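Vallby Cupboard Handles – Black, Square Bar

Home > Handles and Knobs > Cupboard Handles > Vallby

£3.00 each, screws included
In stock
Free postage when you buy 101 or more (yes, a landlord did once)

I've been selling handles out of the shop in Timley for longer than I care to work out, and the Vallby is the one I end up putting on my own doors. It's a plain black bar with softened edges, it doesn't catch your sleeve, and you can get a good grip on it with a shopping bag over your wrist. That's more or less the whole pitch, but I do like to go on a bit, so make a cup of tea.

Helge Eklund draws all the handles in this range and he's a stubborn man about edges. The first samples he sent me were lovely to look at and horrible to hold, very crisp, like picking up a ruler. I told him so. He sulked through most of March and then a small parcel arrived with the edges taken down and a note that just said "better?" It was better! We've sold that version ever since.

The finish is a matt powder coat. It hides fingermarks pretty well, though if you've got small children and jam in the house, nothing hides that. Wipe it with a damp cloth and a drop of washing-up liquid. Please don't use cream cleaner or the green side of the sponge, as it leaves shiny patches and then you'll write to me asking for a touch-up pen, and I haven't got one.

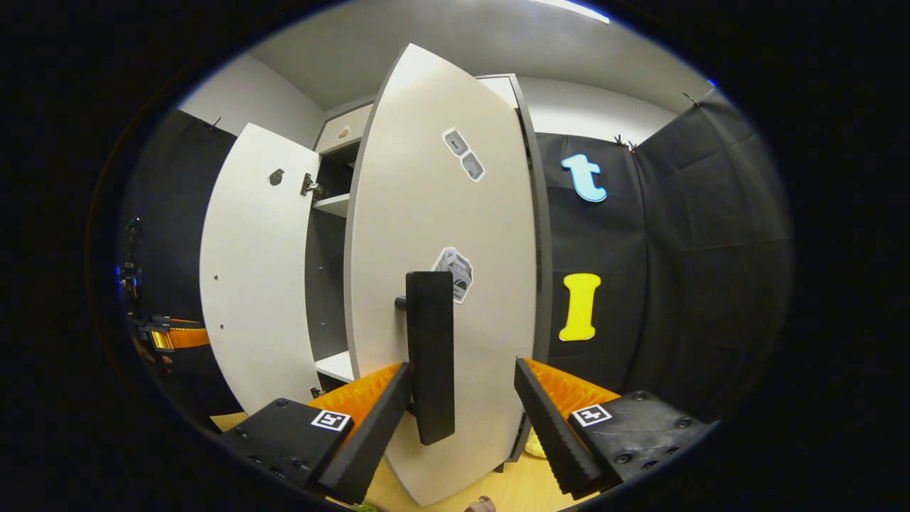 People always ask me how high to put them. On a tall door I like a handle a bit below the middle, where your hand lands when your arm is relaxed, but do try it before you drill. Stick a bit of masking tape on the door and live with it for a couple of days. You'll find yourself reaching for the tape, or above it, or below it, and then you'll know. My sister put hers level with her shoulder because it looked smart in a magazine and she's been grumbling ever since.

On wall cupboards go low, on base cupboards go high, and on drawers just go in the middle and don't overthink it. If you've got a pair of doors, measure both from the bottom edge. Measuring one from the top and one from the bottom is how I ruined my own larder – the doors weren't quite the same length, and I'd already drilled.

What you get

One handle
2 screws, for ordinary cupboard doors
A paper drilling guide (tear it out of the packet, tape it on, drill through the dots)

The screws suit most kitchen and bedroom doors. If yours are extra thick, say so in the order notes and I'll pop longer ones in for nothing. Tell me the thickness in millimetres if you can. "Quite chunky" has caused trouble in the past.

You'll want a sharp bit and a scrap of wood clamped behind the door where the bit comes out, otherwise you get a ragged hole and a lot of filling to do. Drill slowly. Do the screws up by hand for the last few turns, as the thread in the handle is only soft metal and a drill driver will strip it before you've noticed.

Will it match my old ones?

If your old ones are Skosico bars, near enough, but the black is a touch warmer on ours and the screw holes are closer together, so you'd be filling and redrilling. If you've got the Bangash knobs we used to stock, they look very nice together. I've got Bangash on my drawers and Vallby on the doors and I get asked about it by visitors (well, by one visitor, twice).

I can send a single handle as a sample. You pay for it as normal and I take it off your bill if you order the rest. Hold it, put it against the door in daylight and again with the lights on in the evening, since black can look quite brown under a warm bulb.

Postage and returns

Small orders go out by ordinary post, usually the next working day. Unused handles can come back within a month, with their screws please! I can't take back ones that have been fitted, even for an afternoon.

Also in this range: Vallby Long Bar, Vallby Knob, Vallby Coat Hook

Page last updated January 14, 2019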